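Workshop notebook, Mirthorpe, back benches
January, started a bit after 9 in the morning

Still going on the big sort-out. I had hoped to be finished with the small-parts shelves before the new cabinets came, but the cabinets have been very punctual and I have not, so they are standing in the corridor with their doors taped shut and everybody has to go past them sideways with their tea. Sorry, all. It will be worth it, I promise.

Did the fasteners first while I was fresh. Catarina had already separated the metric from the imperial before the break (thank you, Catarina, that was a horrible job and you did it beautifully), so I only had to go through by head type and length. The Angelovski order book says we bought 1,044 countersunk screws over last year and I'd believe it, as they were in every drawer I opened, including the one with the birthday candles. They now live in the left-hand Unero cabinet, top two rows, shortest at the left. Cap heads underneath. Anything with a chewed-up socket went straight in the scrap tin and I would ask people to please do the same and not put them back "for emergencies". I've done it myself, I know.

Then a long wander through the soft materials: the foam, the rubber sheet, the odds and ends of cloth. Jasmina wants the cloth kept by thickness and I want it kept by colour, and we have settled on thickness with a bit of coloured thread tied round each roll, which pleases us both. There is far more black than anything else. If you're about to order black anything, come and look in the bottom chest first.

Stopped for lunch at ten to one. Someone had left a lemon slice on the shelf by the kettle, and it was very good.

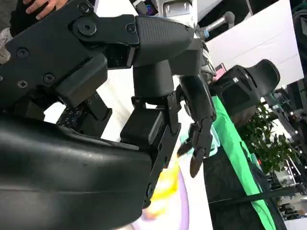 After lunch I turned to the question of tub colours, which has been hanging over us since the old yellow ones started to crack. I was all for the clear blue ones from the Estance catalogue. They're cheerful, you can see what's in them without lifting the lid, and they stack properly. My worry is how they will look on a real bench, because so much of what we own is black and most of it is shiny, and a pale see-through colour just doesn't put up a fight. The light-blue bit behind the narrow fingertip in the picture is a fair warning of that: it's so faint beside all that black that I went past it twice before my eye stopped there. Jasmina took one look and said, "Well, there's your answer," and went back to her rolls. So I'm leaning towards the solid orange, even though I don't love it, with a clear lid to let us see in. I'd still like to use the blue for the wall rack, where the backing board is white and they'd have only each other to compete with.

I put a sample of each on the long bench to see how they got on under the tubes and then again with the blind up. Orange easily readable from the door both times. Green nice near the window and rather gloomy at the sink end. Have left them out so that people can form their own opinions, and there's a sheet beside them for comments. Please write on the sheet and not on the tubs.

Labels: 103 printed, about a third stuck on. The printer is fussy about the wide tape and needs the cover held down with a thumb while it feeds. Names are in plain words, so "small springs" and "bigger springs" and so on. If you think a label is daft, tell me before I do the next batch.

Left to do:
Rest of the labels
Washers (all of them, a biscuit tin and a half)
Find a home for the good scissors
Ask Catarina if the deep drawers are promised to anyone
Order tubs once the sheet has filled up a bit, and check what the postage does on a box of 5

Swept up and packed away by quarter past five. The corridor is still narrow, so mind your elbows.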